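Home » Working From Home » Reviews » Apps and Tools

Pilura review: a scheduling app for people who sell things on the side

I sell secondhand crockery on the internet. It began as a way of getting my late aunt's dinner services out of the spare room and became, through a series of poor decisions at car boot sales, a way of keeping the spare room full. It pays for the car insurance and most of a holiday, provided the holiday is in Wales.

The selling I can do. The posting is what wears me down. If you want anyone to buy a gravy boat you have to be seen talking about gravy boats, several times a week, at hours when people are looking at their phones, and those are mostly the hours when I am trying to eat. So when a reader wrote in to recommend Pilura, which promises to take your posts and put them out for you while you get on with your life, I paid for it with my own money and used it for 10 weeks.

What you get

Pilura runs in a browser and on your phone. You load in your photos, write your captions, and drag the lot on to a calendar. It then posts them to your accounts at the times you picked, or at times it picks, if you trust it. There is a free version that lets you queue up 3 posts. I filled that in one cup of tea and was then shown a very large orange button.

The paid plan does away with the limit and adds the Best Time feature, a box for saved hashtags, and a weekly report. There is also something called Mood, which reads your caption and tells you how warm it is. My description of a chipped tureen was rated "distant". I thought that was fair.

Setting it up

Connecting my first account took two minutes. Connecting my second took an evening, because Pilura had decided that both accounts belonged to the same person (they do) and that this was suspicious. The help page told me to log out of everything, and then, further down, to make sure I was logged in. The live chat closes at five. I got there in the end by doing it on the phone instead of the laptop, so start with the phone.

Moving over from Plivano, which I'd used for a couple of years, was smoother than I expected. You can export your old captions as a spreadsheet and Pilura will swallow it whole. It lost all my line breaks, so my first week of posts read like one long telegram from a potter.

Does the calendar work?

Yes, and it's the reason I'm still paying. I sit down on a Monday with the week's stock and a biscuit, and an hour later I'm finished. You can see gaps at a glance, move a post by dragging it, and copy an old one without it looking at you reproachfully. In the whole trial it missed one post, and it did send me an email to say so -- the following afternoon.

Best Time I'm less sure of. It told me my followers were most active at ten to six in the morning. I tried it for a fortnight. Perhaps they were active, but they weren't buying plates. I went back to half past seven in the evening and sold a fish kettle the same night.

The weekly report is a graph with a congratulation on it. One week I gained 2 followers and was told I was on a roll.

The photo editor

Pilura will crop, straighten and brighten, and it has a dozen filters named after seaside towns that I don't think exist. The crop tool is good. The brightening is set far too strong, and anything cream-coloured comes out looking like a dentist's advert, so do your brightening before you upload. It also has no way to save a crop as your usual one, and that's my biggest daily grumble. If you photograph everything square, as I do, you will be telling it so every single time.

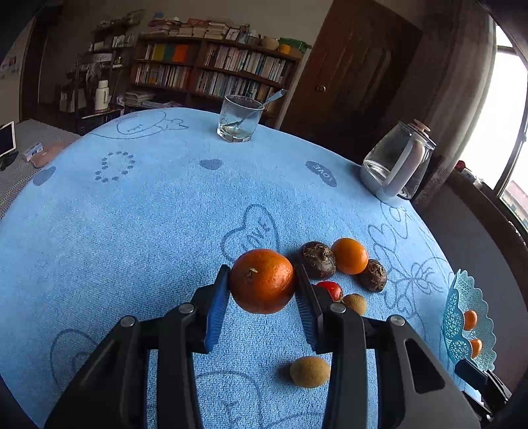

Pilura against the others

Plivano is cheaper and uglier. Its calendar only shows you one day at a time, like a prison wall, but it never lost a line break of mine, and somebody answers the chat at weekends. If you post twice a week it will do you nicely.

Kushwaha is the one for people with staff. It wants to know who approves your captions. I approve my captions. I found myself sending them to myself for approval and, once, sending one back.

Gomine is free, really free, and you'll see why when it puts its own name at the bottom of each post. Fine for a hobby.

What I'd change

A saved crop size, please. Chat hours that suit people who have another job, given that those are the very people it's advertised to. And a way to switch off Mood, which has lately taken to suggesting exclamation marks.

Verdict

I queued 47 posts during the trial and wrote nearly all of them sitting down, in daylight, in a reasonable temper. Sales were up a bit, though it was the run-up to December and people will buy a cake stand from anybody then. Worth it if you post most days. If you don't, stay on the free version and ignore the button.

Seven out of ten. I've renewed by the month and not by the year.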